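4.2 Teaching the bin and running your first pick plan

Now the fun part! With the arm connected and the tool calibrated (section 4.1), you can let Fitent Planner work out its own grasps.

1. Open the Cell tab and choose New Bin.
2. Jog the fingertip to each inside corner of the bin floor and press Record. Go slowly near the walls.
3. Enter the wall angle. If your bin has sloping sides, leave Straight Walls unchecked.
4. Put a few parts in the bin, at mixed angles, and press Capture.
5. Press Plan. Candidate grasps show up in the 3D view, best score first.

Note: The planner keeps up to 263 candidates per capture. You can raise the limit under Advanced, but planning takes longer.
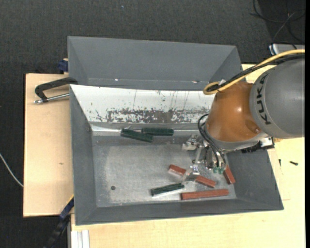 Figure 4-3. Gripper lowered among the reddish-brown and dark green blocks. One block stands close to the right sloping wall.

Parts near a wall are where this planner really shines. It checks the whole tool against the bin model, hoses and connector block included, and tries other wrist angles before it gives up on a part. Try it with a part pushed right up to the side, it's great to watch in the 3D view!

6. Click a candidate and press Preview to step through the path.
7. Set Speed Override to 3 percent and press Run.

CAUTION: Keep a hand on the enable switch during first runs. Clamps and cables you haven't added to the cell model are invisible to the planner.

If you get error 700 (no clear approach), lower Wall Margin one step and plan again.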